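Fleury House Linen and Clothing Service
Jul 5, 2019

1/16
This thread sets out the revised folding standard for white cotton tops and similar knitwear handled by the Fleury House Linen and Clothing Service. It replaces the guidance issued last October.

2/16
The standard applies at both sites, Jondau and Nitska. Residents who fold their own clothing are welcome to follow it but are not required to.

3/16
Last quarter the service returned 980 knit tops to residents. The most frequent complaint concerned creases across the chest, followed by twisted side seams.

4/16
Both faults begin at the folding table. Please do not leave knitwear heaped in the trolley at the end of a shift. Anything that cannot be folded that day is to be hung.

5/16
Tables are to be wiped and dried before whites are brought out. Coloured items are folded last.

6/16
Check the name label first. Items without a label go to the grey tray for Anatole Lebrun, who keeps the register of unclaimed clothing.

7/16
Place the top face down with the neckline away from you. Find the bottom hem and bring it straight, working from one side seam to the other.

8/16
Do not pull on the hem to straighten it. Fine knits stretch along the edge and do not recover their shape. Smooth the cloth outward from the middle with a flat hand.

9/16
Side seams should run down the sides of the garment. Where a seam has drifted toward the front, turn the top over, shake it once and begin again.

10/16
Fold each side in to the centre, sleeves laid back on themselves. Fold up from the hem in two equal turns. The finished piece should fit the 17 cm shelf divider.

11/16
Stacks are limited to the height of the divider. Heavier sweatshirts are stored on the lower shelf and are covered by a separate sheet.

12/16
Knit tops hold a ridge very easily when they are left gathered on the table. Look for the line of the stitched hem before lifting the garment.
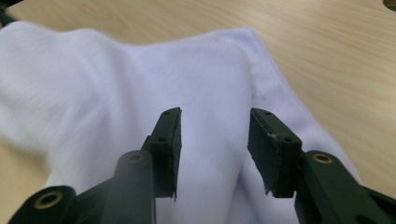 Photo: Fleury House Linen and Clothing Service

13/16
A white knit in soft folds on the table, with the stitched hem along its upper edge and a seam coming down at the right. A garment in this state is opened out fully before step 7. Folding over an existing crease will set it.

14/16
Steam may be used on cotton only. The Venovum steamer at Nitska is out of service until further notice, and items needing steam should be sent to Jondau on the morning van.

15/16
Sandrine Carré will lead a practice session at each site for new and returning staff. Attendance is recorded as paid time. Site supervisors have the schedule and will arrange cover for the front counter.

16/16
Printed copies of the standard will be posted above the folding tables in English and French. Questions may be directed to the service desk at either site during regular hours.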